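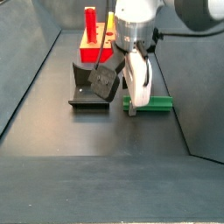
How to Glue Loose Dowel Pegs Back Into a Board

Pegs work loose in coat racks, game boards and shelf strips for the same reason: the old glue has let go and the hole has worn a little wide. The repair takes one evening plus drying time.

What you need

Wood glue
A round file or a rolled strip of sandpaper
Cotton swabs
Masking tape
A small square

1. Pull the peg straight out. If it sticks, twist it by hand. Pliers leave marks, so wrap the peg in tape first if you have to use them.

2. Scrape the old glue from the peg and the hole. New glue does not hold well on old glue. Blow out the dust.

3. Test the fit dry. A peg that drops in under its own weight needs a wrap of thin wood shaving around the end. A peg that needs a hammer should be sanded down.

4. Mark the depth with tape so the peg goes back to the same height as before.

5. Put glue on the wall of the hole with a swab — a thin coat all the way around. Leave the bottom dry.

6. Push the peg in with a slow twist. Wipe off any squeeze-out with a damp cloth.

7. Check it with the square from two sides and correct any lean now. You have around 6 minutes before the glue starts to grab.

8. Leave it alone for 18 hours before hanging anything on it.

Painted pegs

Paint inside the joint keeps the glue from soaking in. Sand it off below the tape line only, and touch up the edge afterward.

Essam Shawky
Updated September 1, 2024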